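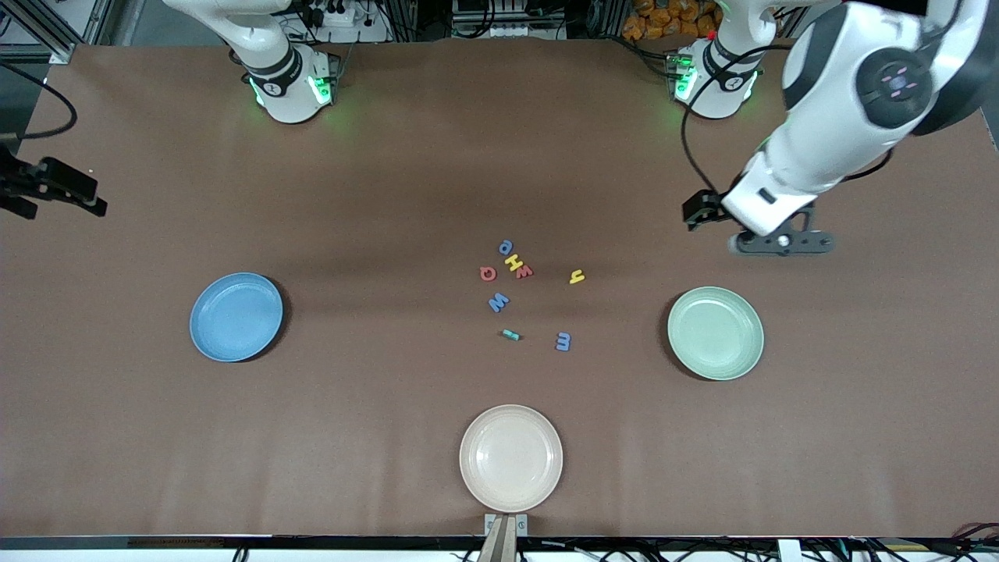
Should a small beach town advertise its weather? I don't think it should, at least not the way most of them do it now, with a big yellow sun on the home page and a promise that gets harder to keep every year.

I've been going to Plemitz for most of my adult life, always in the shoulder season, always to the same guesthouse (the Zasivham, up the steep road behind the harbor). When I started going, June was the safe bet. You packed one sweater and never wore it. Now June can be a furnace, and the rain that used to hold off until fall shows up in the middle of August and closes the coast path for days at a stretch.

And the town's website still says the same thing! Sunshine from May to September, gentle breezes, come on down. I had a room there last summer that cost me 459 for 4 nights, and I spent two of them sitting on a tile floor with my feet in a dishpan. I didn't blame the guesthouse. I did feel a little bit sold to.

What bugs me is that Plemitz has plenty to talk about besides the sky. The smokehouse is open all year. There's a night market, and a little ferry run by Gallagher that goes out to the seal rocks, and in January you can walk the whole seawall and meet maybe one dog. I went that month once on a whim and had a better time than in any July I can remember. The room was cheap, the soup was hot, and the woman at the bakery had time to chat.

I know the argument on the other side, because I've heard it from people who rent out rooms. Families book around school vacation, families want the beach, and if you stop saying "sun" they'll go to the next town that does say it. Fair enough. Rent is due in the winter too, and I don't have a guesthouse to fill. But a family that drives 400 miles for a beach and gets a heat warning isn't coming back either, and they'll tell their friends.

So put some shade in. Really, start there. The seafront has over 800 parking spaces and hardly a tree, and every bench faces straight into the afternoon. Open the shops late and let everybody nap. Flidico, the booking site I use, lets hosts say whether a room has a fan or a cross breeze, and most of the Plemitz listings leave that line blank. Filling it in takes a minute. I'd pay more for a room that told me, and I'd bet plenty of other people would too.

I've already booked for next January, by the way. Back room, top floor, the one with the noisy radiator.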